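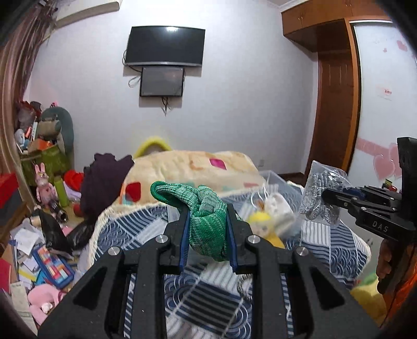 One reader wrote to say that the decluttering app had cost her more evenings than the clutter ever did, and that she was still paying for it in July, long after she had stopped opening it. She wanted to know whether anyone had checked the claims. I said I would try.

The app is called Mindbridge, and if you have looked up anything to do with closets in the past year you have probably been shown an ad for it. It promises a calmer head through a calmer home. You take an inventory of what you own, room by room, and the app gives each room a "load score." High load is bad. You bring it down by getting rid of things, or by buying containers from its partner, a storage company called Govau, whose bins and pouches come up as suggestions after nearly every entry.

The sales page leans hard on a survey. It says 507 users reported sleeping better after finishing the program. I asked the company how many people had started it. I got a friendly reply thanking me for my interest in wellness, then a second one with a discount code. I asked again and got nothing.

That missing number matters a good deal. If 600 people began and 507 slept better, I would like to meet them and borrow their pillows. If the starting group was many times that size, we are hearing from the people who liked it enough to stay to the end and fill out a form. People who finish things tend to feel good about having finished. You could get the same result from a jigsaw puzzle.

I signed up anyway, for the eight-week plan. The first week is pleasant. You do one drawer and the score drops, and there is a small chime. By the third week I was typing in the contents of a bathroom cabinet at 10 at night and trying to decide whether a half-used tube of sunscreen was "active" or "dormant." The program has no category for things you need twice a year and would be annoyed to buy again, and in my house that covers most of what is in the hall closet.

Winter clothes are where it gets silly. Mindbridge marks anything unused for 90 days as a candidate to go. I live in Gurstead, where it snows, and then it doesn't. In summer the app wanted me to give away my boots, my scarves and every glove I own. There is a setting to pause seasonal items, four menus down, and it costs extra.

Kids' things fare no better. The guidance says to keep 10 toys per child and rotate the rest out of sight. I have no quarrel with rotating toys. Plenty of parents do it, and a doll that has been in the basement for a month does seem to come back more interesting. But where does 10 come from? The help page links to an article, and the article links back to the help page. A set of blocks is one toy or sixty, depending on how badly you want your score to move.

To be fair to the general idea, there is a reasonable case that mess wears on people. Most of us have walked into a tidy room and felt our shoulders come down a little. I would go further and say that a bad month often shows up on the bedroom chair before it shows up anywhere else. What I doubt is that the chair caused the bad month, and that a subscription to the chair will fix it.

I doubt the containers, too. I bought the Govau starter set because the app kept bringing it up – two lidded bins, a stack of zip pouches and a label pad – and everything that had been loose in the linen closet is now in the linen closet inside plastic. My load score fell by a third. I own exactly what I owned before, plus the set.

The older advice was cheaper. I have a housekeeping guide from 2000, picked up at a library sale, that spends a page and a half on the subject. It says to keep like with like, put the things you use at the front, and do the job in daylight. It has no opinion on my sleep.

I did ask a home organizer in town, who has no tie to the app, whether her clients come to her happier afterward. Some do, she said. Some fill the space again by spring and call her back, and a few get upset halfway through and want everything returned to where it was. She doesn't score them.

As for canceling, set aside half an hour. The button is on the website and missing from the phone version, and it takes you first to a page asking whether you are ready to give up on calm. I clicked yes. A confirmation arrived the next morning, along with an offer of two free months and a picture of a very white shelf.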